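Vivstead Toy Reuse – Gallery: The Mixed Bins

Updated 2025-11-16

Families bring us toys all year, and most of what comes in arrives mixed. Blocks are in with bath toys, small figures are in with puzzle pieces, and there is usually some clothing at the bottom. This gallery is about the mixed bins and what we do with them between the drop-off door and the shelf. The notes follow the order of the work. The older gallery, from April, covered bikes and ride-on toys and is still up under Outdoor.

Drop-off
Bags and boxes go on the floor inside the side door. We ask people not to seal boxes with tape, but plenty do, so there is a box cutter on a string by the light switch. The limit is two bags per visit. Larger donations need a call first.

The door sign
It was redone this summer. The old one said "Toys Only" and people took that to mean no books. We do take children's books, board books included, as long as no pages are missing.

First look
Anything broken, anything with a leaking battery and anything that smells of smoke comes out before the rest is tipped. Mathias Marti does most of this and is strict about the smoke. It doesn't wash out of plush, and one bear can spoil a whole shelf.

Tipping out
A bag gets emptied into an open bin and spread out with one hand. A heaped bin is slow to sort. You end up lifting the same top layer over and over and the small pieces work down to the corners. A thin layer with bare floor between the pieces goes much quicker, even if it means a second trip to the bag.

The gray bins
We changed over from plastic tubs to metal bins. The tubs cracked at the corners and the lids never matched. Metal is louder, and it scuffs, but it wipes clean and the sides stay straight when the bin is full. Blocks dropped in from any height make a real racket, so people learn to set them down.

The tables
Plain plywood tops, sanded at the edges. We talked about painting them and decided against it. Paint chips, and then there are paint chips in the toys. Spills get wiped up the same day and the tops are sanded again when they get rough.

What turns up together
A typical bin has a building block or two, an odd sock, something small with rounded feet or wheels, and a couple of pieces that no one at the table can name right away. The colors help. Yellow, orange and red stand out against gray, and you find them first. Dark blue and black things are the ones left lying against the wall of the bin when you thought you were finished. 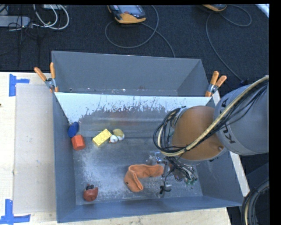
Socks need a decision early on, because they get in the way of everything else. They cover small pieces, and small pieces get inside them. Our rule is that every sock is picked up by the toe and shaken over the bin before it goes anywhere. Mathias once shook most of a marble run out of a knee sock. After that it goes in the laundry basket if there is a match and in the rag bag if there isn't. We keep single socks for one month, on the chance that the other one shows up in a later bag from the same house. It happens more often than you would think, mostly with bright ones.

Building blocks
These are the largest group by far. Studded blocks get separated by stud size, since the big ones are for toddlers and the small ones can't go in the same bag. Off-brand blocks are fine and go with the rest if they click on properly. If they don't grip, they go in the craft box. We sell blocks by weight in clear bags, and the 500-gram bag is the one that moves.

Washing blocks
Warm water, dish soap, a mesh bag, and then flat on a towel overnight. Don't stand them stud side up. Water sits in the hollow part underneath and is still there in the morning. Blocks that have been chewed get thrown out.

Small figures
Animals in one tray, people in another, anything in between in a third. The third tray is the most popular with visitors. We don't clean the faces with anything stronger than dish soap after losing the eyes off a nice set of farm animals.

Wheels and round parts
Anything that rolls gets its own tray with a raised lip. We tried keeping them with the vehicles and spent too much time on our knees looking under the tables. Loose wheels are kept even when we have no idea what they came from.

Plush
Plush is tipped out separately if we can manage it. Seams get checked by pulling gently on both sides. Beans or pellets inside means hand wash only. Plain stuffing can go in the machine in a pillowcase with a knot in the top.

Food toys
Pretend fruit and vegetables come in wood, felt and plastic, and they are nearly always missing the other half. We keep halves. There is a drawer for them, and when two halves fit closely enough they go out as a pair, even if the reds are a little different.

Puzzles
A puzzle is only sold once it has been put together. Ambros Imhof takes them home in the evenings and brings them back with a slip in the box saying complete, or missing one, or missing more than one. A 1,000-piece puzzle can be gone for weeks. Those with one piece missing are sold at half price, and people do buy them. Puzzles of 80 pieces and under can be done at the table during a quiet hour, and children who come in with a parent are welcome to do one.

Loose puzzle pieces
Every mixed bin has a few. They go in a flat box by color of the back. Blue-gray backs, brown backs, white backs, printed backs. When a puzzle comes up one short we try the flat box before writing the slip.

The unknown tray
For lids, pegs, clips, discs, handles and anything else that clearly belongs to something. Please don't throw these away because they look like scrap. A plain blue disc sat in the tray all spring and was the base of a stacking toy we had marked incomplete. The tray gets gone through when it is full, and anything no one has claimed by then goes to the craft box.

The craft box
Teachers may fill a bag from it for free. We would like to know what gets made with it, and a few classes have sent pictures, which are in the School gallery.

Shelf boxes
The clean, sorted toys go into lidded boxes on the back shelves. We use Hakance boxes for small pieces and the deeper Prusard ones for vehicles and plush. The two don't stack on each other, so they have separate bays. Hakance lids go on with the tab toward you.

Labels
Handwritten, in marker, on masking tape. We had a label printer and it kept running out. Tape comes off without leaving anything behind if you take it off within the year. Write what is in the box, the date it was closed, and your initials.

Price list
Posted inside the door and not repeated in this gallery, since it changes. The general idea is that a small figure costs less than a bus ride and a full bag of blocks costs less than lunch.

Store room
There is space for 300 boxes on the shelves and it fills up before the holidays every year. If you have been thinking of coming by for gifts, the weeks before the rush are better. The choice is wider and there is room to turn around in the aisle.

Delivery
Larger orders for daycares and waiting rooms go out with the Avcı van. Boxes are strapped in with the labels facing the door so the driver doesn't have to climb over anything. Returned boxes are very welcome – we are always short of the small size by the end of the fall.

End of the day
Bins are emptied down to the bare floor, wiped out and left open to dry. Half-sorted bins can stay as they are with a slip of paper on top saying where you stopped. Please write more than "nearly done." Say which tray you were on, and whether the socks have been shaken.

Things people have come back for
A bracelet, several library books, a house key, a tooth in a plastic case. We keep anything personal in the tin on the office shelf, with the drop-off date on it. If you think you left something in a toy bag, call and describe it before you come in.

What we can't take
Car seats, cribs, helmets, anything that goes in a baby's mouth, and magnetic sets with loose magnets. Electronic toys are fine if they work and if you have taken the batteries out.

If you would like a toy bin for your own house, the same approach works at a smaller size. One wide, low container, spread thin, and a few smaller trays next to it. Ambros uses baking pans. Do the blocks first so you can see the rest, and leave the puzzle pieces for last.

Next gallery: board games and card decks, including how we check a deck without laying the whole thing out.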